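Can It Do the Plugs Yet? A Pondside Gallery

Posted 3 Mar 2026

Every few months I am told that the machines are ready to take over the housework. Every few months I go to Jirkport to see how the housework is getting on. The floors are already lost to the little round vacuums, and good luck to them under my sofa. What interests me is the fiddly stuff, the jobs you do on your knees with one cheek against the skirting board.

So this gallery is given over to plugs. Pondside, for anyone new to these pages, is a loose collection of chores that Galang readers have asked to be rid of. Sorting out the chargers came second in the December poll, behind duvet covers, with 200 votes. I voted for it twice, under two email addresses, and I would do so again.

Consider what the job asks for. You have to find the prongs, work out which way they face, pick the thing up by a bit that isn't prongs, turn it round and push hard in exactly the right place. A bored adult can do this while complaining about something else. A machine has to be good at all of it, and the complaining comes free with the sales brochure.

The pictures are best seen large, if your connection is up to it.

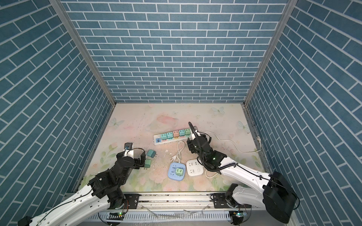 Six in the strip, two more on the table by the left gripper with their prongs showing. The rose-print tabletop is nicer than my kitchen's. 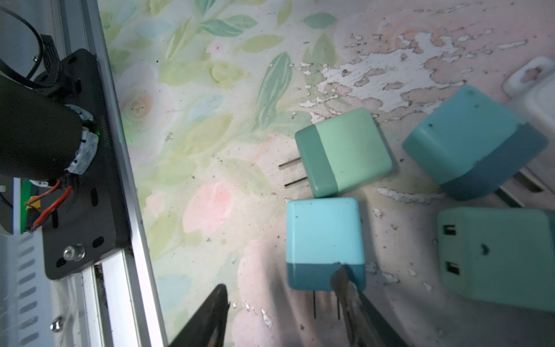 Close work among the chargers, with one fingertip right up against the light aqua one. Prongs point in more directions than I would like. 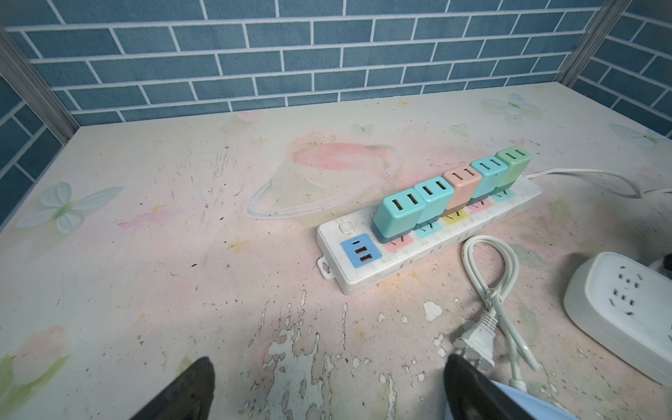 Five adapters shoulder to shoulder, and a two-prong plug lying between the fingers.
All three: plugs, adapters and a well-worn flowery or pastel tabletop, Jirkport.

My own view, for what it's worth, is that picking up is the easy half. A charger is a decent, boxy shape and it stays where it is put. Cable is another matter. Cable has opinions. I have a drawer at home holding what I believe to be one single lead 50 feet long, and I would pay good money to watch any arm on the market meet it.

Then there is the price. The last firm to quote me for a household helper, Fendano, wanted 900 a month, with 30 days' notice to cancel. For that I would expect the plugs done, the duvet covers changed and a sympathetic ear at the end of the day. They offered me a tote bag.

So, can it do the plugs yet? Put me down as a firm "ask me again in December". I'd let one loose on the strip behind my telly tomorrow, provided I could sit nearby with a cup of tea and my hand on the fuse box.

Next in the Pondside series: pairing socks, for which I have been asked to supply my own.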